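Setting Up a Catch-All Bowl for Your Wallet and Keys

A small bowl on a table near the door will hold most of what you empty from your pockets at night. You don't need a tray with compartments or a wall rack. Plan on one evening to set it up.

What you need
A bowl with a steady base
A hook, or a cord you can hang a key ring from
A damp cloth
Small felt pads (optional)

Step 1. Clear the spot
Take everything off the end of the table you plan to use. Wipe it down. Old scuffs on a white top may not come out with plain water, and they don't matter for this. Move any cups and saucers well away from where the bowl will go — coffee and leather are a bad mix.

Step 2. Choose the bowl
Measure your wallet first. You want a bowl wide enough to drop it into without aiming, but narrow enough that it can stand on end. Ceramic is heavy and stays put. If the rim is uneven, run a finger along it and check for sharp spots. I looked at a plain one from Gredon and passed on it, as it was too shallow.

Step 3. Stand the wallet up
Put the wallet in upright, with the top above the rim. You can grab it with one hand, and you can tell from across the room whether it's there. Hang the keys beside the bowl so they don't scratch the glaze. 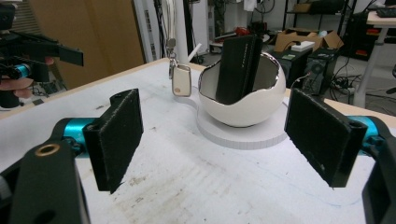
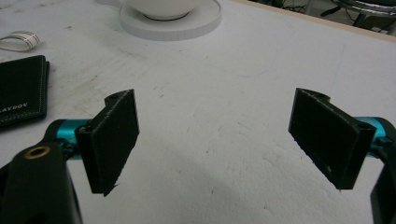
Step 4. Deal with cables
If you charge a phone at the same table, run the cable behind the bowl and down the back edge. Leave a little slack. A tight cable will pull on whatever is sitting near it.

Step 5. Empty it once a month
Receipts and coins will build up. Tip the bowl out, throw away the paper, and wipe the inside before you put the wallet back.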